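Minutes of the Donwood Growers' and Food Network, December meeting

Held in the upstairs room at the Meltach Centre, starting a little after seven to let people get in from the rain and find a cup of tea. Natalie Ackroyd took the chair and Janaka Liyanage took these notes, so any mistakes are his and he'd be glad to hear about them.

**Last meeting.** The notes were agreed, with one correction: the Kotian Road allotments have 183 plots and not 138, as several plot holders had kindly written in to point out.

**Winter veg boxes.** Natalie reported that the boxes have had a really good autumn, with 1,198 sent out between the start of September and the end of November, and she wanted it put down in writing how grateful everybody is to the packers, who have been in that cold shed at six in the morning more often than anyone should be. The price stays as it is until spring. There was a long and good-natured talk about swede, and whether people can be asked to take it three weeks running. It was agreed that kale may be swapped in where there is enough of it, and that a recipe should go in the box whenever swede does.

**The Skaltex building.** The owners have written again about the old Skaltex loading bay, and would let us have it for a covered market on two mornings a month if we pay for the lighting and put in a proper hand-washing sink. Janaka has had one price for the sink, £700, and is waiting on a second. Several growers said they would take a stall straight away, though the egg people were worried about parking, and it was felt that this was fair, as the turning space is tight even for a small van. Natalie will walk round it with the owners and ask about using the side yard.

**School dinners.** We had hoped for an answer by now on supplying carrots and potatoes to the two primary schools, but the kitchen manager is still working out delivery days. Janaka to ring again before the end of term. 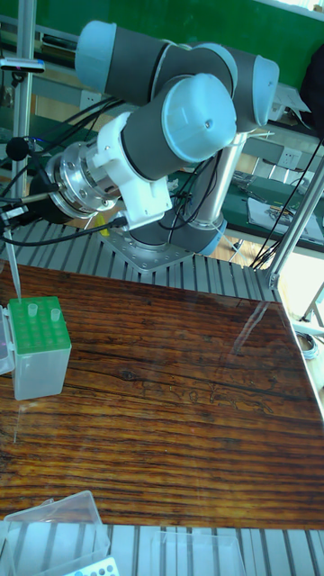 **Seed potatoes.** The joint order needs to go in early in the new year. We need almost 1,000 kilos between us to get the better price, and we are not there yet, so please do ask your neighbours. Names and varieties to Natalie, and please write clearly, after last year's muddle over the earlies.

**Any other business.** The cold store door is sticking again and wants a good shove at the bottom corner. Somebody left a green flask and a pair of gloves behind last month, and they are on the shelf by the kettle.

Next meeting will be in February, same room, seven o'clock. Natalie has offered to bring soup.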